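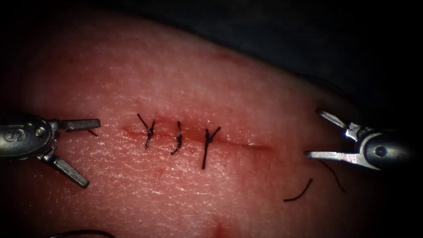

How does a suturing robot know where the next stitch should go?

It looks at where the last one went. Our planner takes the line of the incision, finds the most recent knot on it, steps one spacing farther along, and offers that point to the arms as the next entry. Everything else in the software exists to make that sentence less of a lie.

I've been meaning to write this up since April, and then the knot detector needed attention, and then my laptop needed attention, and now it's a Thursday evening with a pot of tea going and I have run out of reasons to put it off. So get comfortable, this one wanders a bit.

For anybody new around here, I work on the planning side of a two-arm suturing setup. The planner is called Plamum (I didn't pick the name, I have only learned to love it) and the perception package that feeds it is called Siriwan. Siriwan looks at the camera stream and says "incision here, knots here, loose thread here, jaws here." Plamum takes all that and decides who moves, where, and with what. Underneath them both there's a controller that I try very hard never to touch, and which Chiyo Sakai looks after with a patience I envy.

When I started, I thought the needle would be the hard part. It's curved, it's shiny, it disappears into the tissue and comes out somewhere else, and of course it does give us trouble. But the thing that has eaten most of my spring is thread. Black thread! You would think black thread on a pale pad would be the easiest thing in the world to segment, and it is, if all you want is a mask of every dark skinny thing in view. We had that working in an afternoon and I went home feeling like a genius.

The trouble is that a mask doesn't tell you what each dark skinny thing means. By the time you have three knots in, you've got tails pointing up, tails pointing down, a little snippet lying next to the work, maybe another curled up farther over, and a long strand hanging from an instrument that you very much do care about. All of it is the same color and the same width. The planner needs to treat these completely differently. A tail on a finished knot must be left alone. A snippet is litter and can be ignored, unless it's sitting on the line where you want to put the needle. The working strand is the one you have to track every single cycle, and it's also the one that loves to drape itself over the others.

For a long time Plamum had no notion of any of this. It had a list of "thread segments," and the rule was that the longest one was the working strand. I'm a little embarrassed to type that out, but it carried us a surprisingly long way! It failed the first time a knot was trimmed generously on one side and the working strand was mostly hidden behind a gripper. The longest visible piece was a tail on a finished stitch, and the planner cheerfully proposed grabbing it and pulling. Chiyo had her hand on the stop before I had understood what I was looking at. We undid nothing, we lost nothing, but I did not enjoy my lunch.

What we do now is keep a small history for each piece of thread. When a segment first shows up it gets a label of "unknown," and it has to earn a better one. If one end of it stays put on the incision line while the arms move elsewhere, it becomes a tail. If neither end is attached to anything and it holds still, it becomes a snippet. If one end moves with a gripper, it's the working strand, and that label is sticky, meaning that the planner will hold onto it through a good stretch of occlusion before giving up. A segment has to behave consistently for 11 cycles before its label can change. I tried 5 first, which was too jumpy, and I tried 30, which made the whole thing feel like it was wading through syrup. Monique Moulin asked me why 11 and I had to tell her that it was the first number between the other two that I typed. She wrote "principled" next to it in the review and approved the change.

The other half of the job was the incision itself. Siriwan used to fit one line from end to end and hand it over with a single confidence score. That's fine at the beginning. Once the left part is closed, though, the two ends don't look alike anymore. The closed part is pinched, there are knots sitting on top of it, and the redness along the edges fools the fit into bulging. Meanwhile the open part is a nice clean seam. A single score averages the good end with the bad end and tells you nothing you can use.

So we split it. Siriwan now gives us a closed portion and an open portion with the boundary at the newest knot, and Plamum plans against the open portion only. The closed portion is still used for one thing, the spacing between existing knots, and I'm rather fond of this bit. If the earlier stitches ended up slightly wider apart than requested, the planner divides what's left of the line so that the remaining ones come out even with their neighbors, where it used to stick to the number in the config file and leave a silly little gap at the end.

I replayed the new version against our pile of recordings, 159 of them, over a weekend. I won't bore you with the full table (you know I would if I had made it pretty enough), but the mislabeled working strand has become rare, and the ones that remain nearly all involve a strand passing underneath a tail and coming out the other side as what looks like a new piece of thread. There's a crossing model that Betach wrote for cable handling which might suit this, and I've been reading through it in the evenings. It assumes cables are stiff enough to keep going in the direction they were headed. Suture thread has no such manners.

There's also the matter of shiny metal. When both grippers are open and facing each other over the line, the highlights on the jaws are brighter than anything else around, and Siriwan's exposure handling would like to darken everything to suit them, which takes the faint edges of the seam away with it. For the moment we mask the instruments out from the arm positions before computing exposure. It depends on the arm positions being right, and Chiyo has some opinions on how right they are that deserve a post all their own. I've asked her to write one. She laughed, but she didn't refuse.

If you were at the little meetup in Cloltcombe and asked me about the replay viewer, I haven't forgotten you! It still needs a way to scrub backward without dropping the label history, and right now going backward resets every segment to unknown, so you watch all the colors go gray and then come back one by one. Monique finds it soothing. I'd like to fix it before anybody else has to use it.

Next on my list is the strand that goes under. I've got a branch where the planner asks the idle arm to hold off until the crossing clears, and it's slow and fussy, and it did get through its first full replay tonight while I was writing this. The tea is cold now, so I'm going to put the kettle back on and read the logs.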